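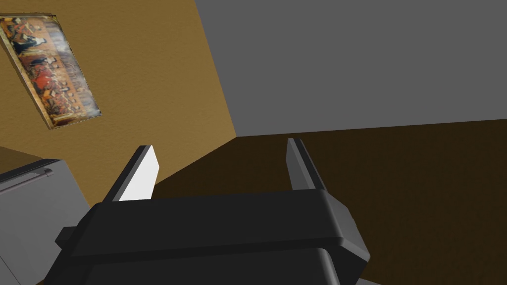 Week 6: Can it do the dishes yet?

Short answer, for those who have to leave early: no. Long answer follows.

Last week we looked at arms bolted to the floor of a plant, doing one thing all day to parts that arrive the same way up every time. This week we move into the home, where no fork has ever arrived the same way up twice.

What counts as a chore

For this course, a chore is a job with a start, an end, and a person who would notice if it was done badly. "Open the dishwasher" is not a chore. It is a step, and a good share of published results stop there. When you read a paper or a press release, write down the step that was shown and the chore that was promised. Keep the two columns apart. You will want them for the assignment.

Practice in simulation

Most home robots learn at least part of their trade in a rendered kitchen. The reasons are dull and good. A rendered plate costs nothing to drop, and the room can be reset overnight without anyone getting out of bed. The trouble is in what the renderer leaves out: grease, a drawer that sticks in wet weather, the weight of a pan that still has soup in it. A hand that closes neatly on a simulated handle may slide right off a real one. This is the sim-to-real gap, and it will be on the exam.

The Verschueren case

Read the handout on the Verschueren packing line before Thursday's section. The task was folding and filling cartons in 12 sizes. The robot managed 3 of them well enough to be left alone. Over the trial the staff logged 323 stoppages, almost half of them caused by tape. Nobody had modeled tape. Note that management called the trial a success, and work out what they must have been measuring.

Two home products, compared

Jiveo sells a counter-mounted arm that loads a dishwasher, provided you hand it the dishes one at a time. I leave it to you to spot the flaw. Prileo went the other way and built a slow machine on wheels that picks laundry up off the floor - socks included, rugs sometimes. It does one thing and asks for little help, and I think it is the better design, though the rugs have a view on that.

The Rinow demo from April is optional viewing. Watch the clock on the wall behind the robot.

Assignment

Pick one chore you did this week. List every step, including the ones you did without thinking. Mark each step as easy, hard, or hopeless for a two-fingered gripper, with one sentence of argument. Two pages, no more. "Making the bed" was chosen by most of the class last year, so please choose something else.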